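Filed under: Grantee Updates / Food & Community

Hi Raquel,

June report, as promised, and I'm only a little behind! The short version is that the soup lunches are going well and the money is holding up.

We served 776 lunches this quarter, up from 270 in the first one, and I still can't quite believe it. Most of that is the Prevon Street site (they finally let us open at 11:30, so the night shift folks can come by before bed). Olik Hall has been slower. The bus route changed, and I think we need to put flyers up again on the far side of the bridge.

Money: of the $1000 you set aside for small equipment, we have $20 left. The biggest piece went to the blender and a second set of ladles. Produce is over budget, mostly onions and squash, and I'd like to move a bit from printing to cover it if you're okay with that. Fastex raised their delivery fee again, so I'm picking up the dry goods myself for now.

Next quarter I want to try a cold soup menu for the hot weeks, plus a take-home recipe card in Portuguese and English. My aunt has already volunteered four recipes, all of them with too much garlic (fine by me).

Call me any time after 3 p.m.

Lurdes Bastos
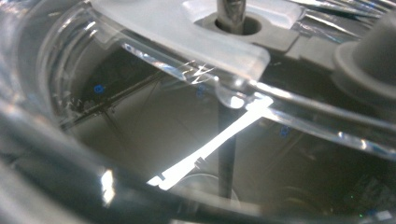
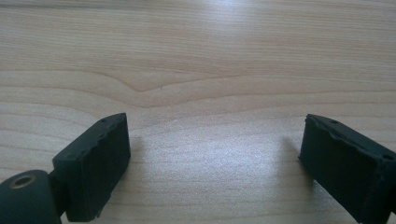 Clear container with its lid piece (first photo) and the wooden tabletop (second).

Shares: 4 | Comments: 2

Contact the grants desk | Back to top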